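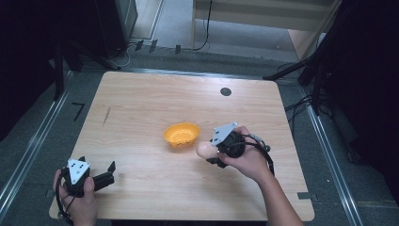
Why do people still pay for a ticket when the whole concert is on their phone the next morning?
They pay to be in a room where the singer can hear them, and the phone does not give that.

I think about this every time the discussion about Rilex starts again. Rilex played at the Zerouali in February, and before noon the next day the full set was online, filmed by someone near the left speaker. The sound was poor. Still, many people watched it and then wrote long opinions about a concert they did not attend. They said her voice was tired and the new songs were weak.

I was there, and I had a different evening. Her voice was tired, I agree. But in the fourth song she stopped, drank some water and asked the back rows to sing the part for her, and they knew it. On the video you hear mostly noise and one man who shouts. I don't blame the man. Maybe it was me.

My friend Younes Fahmy, who writes for the music page Evis, takes the other side. He says a fan with 10 dollars cannot choose a ticket, he can only choose the video, and that it is rude to tell this fan he has no right to an opinion. It is a fair point and I have thought about it for a long time. When I was young I knew all my favorite bands from copied cassettes. I had strong opinions about every one of them, and I had never seen a stage.

What I ask for is smaller. If you judge a concert from a video, please say so in the first line. Write "I watched this at home" — it costs nothing. Then the reader can decide how much weight to give to your words.

The artists also have some responsibility here. Riten now asks everybody to put the phone in a closed pocket at the door. The hall holds 900, and I waited a long time to get mine back. I did not enjoy the waiting, and I do not think an adult should be treated this way. I would prefer that a singer asks us from the stage, once and politely, to keep two songs only for the room. Most of us would do it. The others will film anyway, and the sound will be bad.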